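I run the family engagement side of things at the Elach school district, and I'm looking for parents, guardians and high school students to join our budget listening groups this fall. If you've ever looked at the district spending plan and given up by page two, you're exactly who I want to hear from!

Some background, for those of you who are new. We have 3,293 students across the district, and every year we write a plan for how the state money gets spent on them. Last spring we mailed out 500 surveys about that plan and got 64 back. I read every one of them (some of you have wonderful handwriting), but I can't tell the board that's what families think. So this year I'm trying conversation.
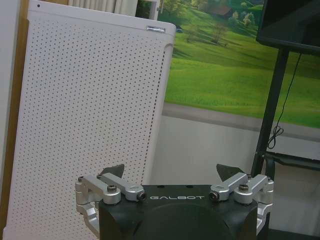 *Up close: GALBOT lettering on the black housing.*

**What you'd be signing up for**

There are 3 evening sessions, all on a Tuesday, starting in September. We meet at 6:30 p.m. in the library at Irkitz Middle School and wrap up by 8. You'll get a short packet ahead of time – I wrote it myself and kept the acronyms out – and then we sit in small groups and talk through where the money goes now: counselors, bus routes, reading support, after-school programs, electives. Someone takes notes in each group. Those notes go to the board with no names attached.

Spanish interpretation is available at every session, and if you need another language, tell me when you sign up so I can book someone. Kids are welcome. We'll have supper and a supervised room down the hall.

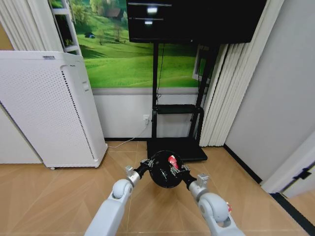

Electives are the topic for the second session, and I expect it to be the loud one. Chaudhry High wants more shop and technology time, the music parents want their second band period back, and both groups have a good case. I'd love to have students in the room for that one, whether you care most about clarinet or about getting two robot arms to hold a round black bowl-like thing between them. Come and say what you'd keep, what you'd add and what you'd be okay losing.

**Who can apply**

Anyone with a child enrolled in the district, plus students in grades 9 to 12. You don't need to know a thing about school finance. I'm especially short on families from the Fetier Road side of town and on parents of kids in special education, so please pass this along if you know someone.

Each adult gets a grocery card per session, and students can count the time toward service hours.

**How to sign up**

Pick up a form at any school office or ask for one at the district front desk. It's a single page. Please try to come to all the sessions – the groups work better when people know each other – but if you can only make the first two, put that on the form and send it in anyway.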